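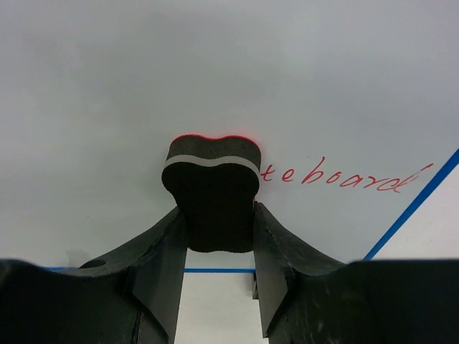 Elution from dried blood spots for the SMN1 exon 7 screen, second attempt. Aim is to get the reference gene Ct spread down before the newborn panel goes to Zunton for comparison. Punches taken with the Arnaud, single 3.2 mm disc per well, from the center of the spot. Controls are in column 1 (carrier, affected, unaffected, card blank), babies from column 2 on. Tamsin wanted the layout on the whiteboard, but there is only a stray red word on it to read, so the notebook copy is the one to work from. Affected control is Masaru's pooled material, old lot. Wash buffer 155 µL per well, sealed, shaken on the plate shaker, aspirated. Two washes. Last run had one wash and the eluate came out visibly pink in most wells.

Eluted in water at 95 C, spun, supernatant moved to a fresh plate. Do not pull from the bottom; card fiber carries over and the Stinano reads it as drift in the baseline. Bastien lost most of row F that way. 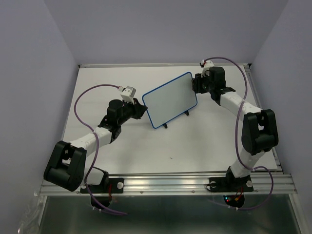 Jesby, December

Run finished. Unaffected and carrier controls both amplify SMN1 as they should. Affected control flat in the SMN1 channel, reference gene normal. Card blank negative in both channels.

Reference Ct is tighter than the one-wash run. Four wells still sit late: B7, B8, E3, H11. B7 and B8 are from the same card, and the spot is layered on the back, so probably a collection fault. E3 and H11 look fine on the card. Repunch both. If either is still late, put it down as inhibition and dilute the eluate.

Threshold: left at the default for now. Ese suggests fixing it at 500 for both channels so plates can be compared without re-analysis. Checked on the old data and no calls change. Would like to see it on a plate with low-volume spots from preterm babies before writing it into the procedure.

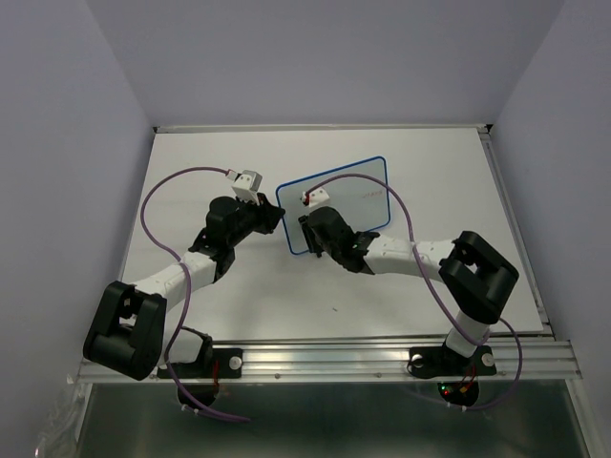 Those spots are in the freezer, second drawer, Isauro's box. Consent covers assay development only, so no results go back to the ward from them. Label with study number, nothing else.

Carriers: the assay is not meant to call them and the report form must not imply it does. Current draft has a "copy number" field. Remove it.

To do
Repunch E3, H11
New lot of affected control, bridge against old lot on the same plate
Preterm plate, two washes, threshold 500
Ask Zunton whether they want cards or eluate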